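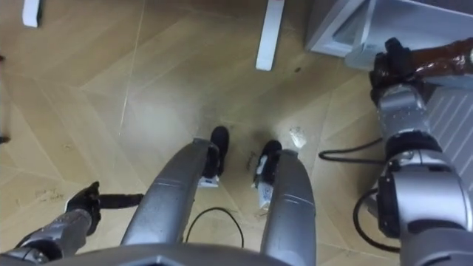

Vol. 6, page 4

Saturday at the Dirnemix open house

Well, we finally got over to Dirnemix for their open house, and what a morning it was! Those of you who signed up back in June will remember that we had more names on the list than seats in the cars, so I promised to write it all up properly for everyone who had to stay home.

Geeta Bhatia met us at the door with coffee (very good coffee, too) and took us straight through to the demonstration area, where they have a table and a refrigerator set up the way you might find them in any kitchen. The robot works down low, with its legs out on the floor in front of it, and the chore they have given it is the refrigerator's bottom drawer. I had pictured something out of a car factory, all speed and noise, and I could hardly have been more wrong. It takes its time. My own grandmother cleaned out an icebox faster than that, but she'd had seventy years of practice and this machine has had since spring.

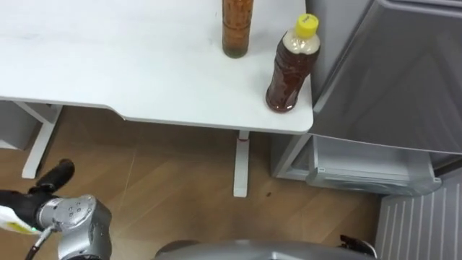

and I should add that Geeta was very patient with all of us while we crowded up to the tape and talked over one another. She explained that the software is called Tatora, and that they have run the drawer routine 300 times so far and hope to reach 400 before the next open house. Every run gets written up, good or bad, and she let us leaf through the binder. Some of the notes in there made us laugh out loud!

After the first session we moved to the chairs for questions, and I jotted down the one that most of you asked me beforehand.

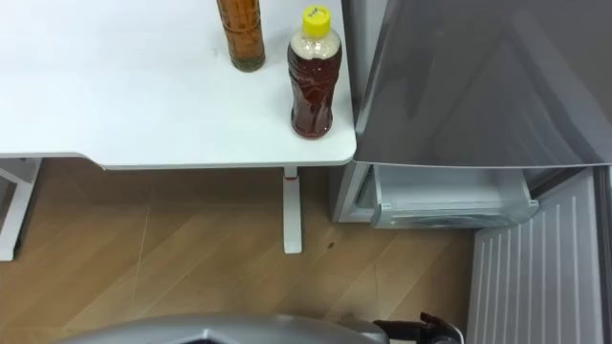 Does the robot decide for itself what to do?
Partly. A person picks the chore and starts it, and Tatora then works out how to move the arms. An operator stays by the stop button the whole time.

There was a second session before lunch, and several of us stayed for it even though our feet were complaining. I'm glad we did, because by then I knew what to watch for, mostly the wrists, and I found myself holding my breath every time a gripper came near the floor.
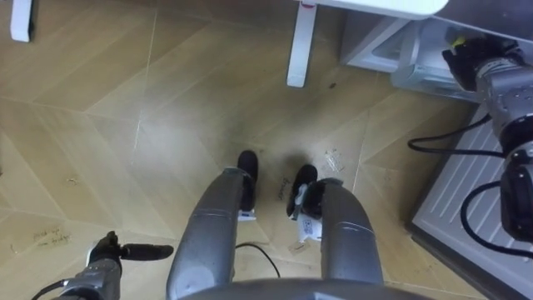
Tae-yang Yang told me on the drive home that he could have watched all day, but that he'd want to see it manage in a kitchen as cluttered as his before he got his wallet out. He also thought the talk could have used a few more minutes on what happens when the power goes out, and I have passed that along to Geeta.

Dirnemix would be happy to have us back, and they can take 6 of us at a time. Please put your name on the sheet by the coat rack if you'd like to go, and let me know if you can drive.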